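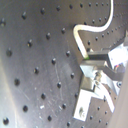
I had never given much thought to cables until I drove up to the Lindale workshops on Friday, February 21, 2025, for what the invitation called an open afternoon with tea. I had thought about them in the way one does, on hands and knees behind the television, muttering, but I hadn't thought of them as a problem that could keep grown engineers busy for the better part of two years. Yet it was a cable they had asked us all to come and see, an ordinary-looking white one, held in metal brackets on a heavy plate drilled all over with neat rows of holes, and by the time I got my coat back I was quite as wrapped up in it as they were.

Lindale, if you don't know it, sits at the far end of an industrial estate, past the tile warehouse and a very good sandwich van. It is a friendly, draughty sort of place, and I was met at the door by Margit Lunde, who runs the handling group and who talks with both hands even when one of them is holding a mug. There were 15 of us that afternoon, a mixed bunch of local firms, two teachers from the college, a retired telephone engineer who asked the best questions of anybody, and me with my notebook.

"People come expecting a robot that picks up boxes," Margit told us as we shuffled in. "Boxes are lovely. A box stays the shape you left it."

A cable, of course, does no such thing. Push one end and the middle wanders off. Pull it straight and it springs back into whatever curl it learned on the drum. Anyone who has ever put away the Christmas lights will know the feeling, and I could see a good few heads nodding. The people who build control cabinets, washing machines and the insides of cars still do most of this by hand, threading and tucking and pressing, and they are very quick and very clever at it. Asking a machine to join in means asking it to cope with something that changes shape every time it is touched.

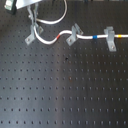
Red, blue and yellow bands mark the cable along its route through the clamps.

The Lindale answer is a project called Lazăr, and the board is its practice ground. The route is laid out with clamps bolted down wherever the team fancies making trouble, and the great charm of all those holes is that trouble can be moved. A clamp can go a few inches along, or be turned to a more awkward angle, and there's a fresh puzzle before the kettle has boiled. Margit said they had been through 11 layouts since the autumn and that everyone in the building has a favourite they dread.

The coloured bands were the part I liked best, I think because I could follow them. Saadet Karabulut, who came to Lindale from a cable firm in Poston and looks after the trials, explained that they let her talk about a place on the cable and have everybody know which place she means. If the cable has slid along by a finger's width, the bands have slid with it, and you can see as much from across the room. I did rather wish somebody had thought of it for the back of my television. 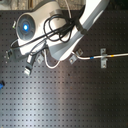
The arm over the board, its blue light showing, with the white cable running off through two of the clamps.

We were let up to the rail in small groups, which was sensible, and meant that I got a proper long look. I had pictured something faster. What struck me was how much patience goes into it all, and how quickly one begins to take sides. The telephone engineer was firmly on the side of the cable. He told Saadet that in his day you learned to feel for the twist with your thumb before you ever tried to bend it, and she wrote that down, which pleased him enormously, and the two of them were soon deep in talk about drums and reels and the right way to coil a lead.

She was very open about the numbers when I asked. They have logged 1449 attempts so far, and a fair share of those went wrong in one way or another, mostly at the bends. The bad ones are kept along with the good. Saadet says she often learns more from an afternoon of muddles than from a clean run, and she has a fondness for one particular week last April when nothing worked and she found out exactly why. 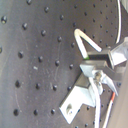
I asked Margit who all this is for, and she was careful in her reply. Zatmont, the firm that has put up part of the money, makes switchgear and would dearly like some help with the dull, repeated bits of wiring. She doesn't see a robot doing a whole cabinet, at least not in the time she has left before retirement, and she'd be sorry if it did, having begun on a wiring bench herself at nineteen. A machine that could lay the long straight stretches and leave the fiddly corners to a person would suit her nicely.

Tea, when it came, was in the back room, with a seed cake, and the talk went on well past the hour we were meant to leave. One of the teachers wanted to bring a class and was told she could have any morning she liked, so long as it was no more than 5 pupils at the rail together. The next open afternoon is planned for the spring. Places are free but do need booking, and Margit asks visitors to park along the fence, leaving the loading bay clear for the tile lorries.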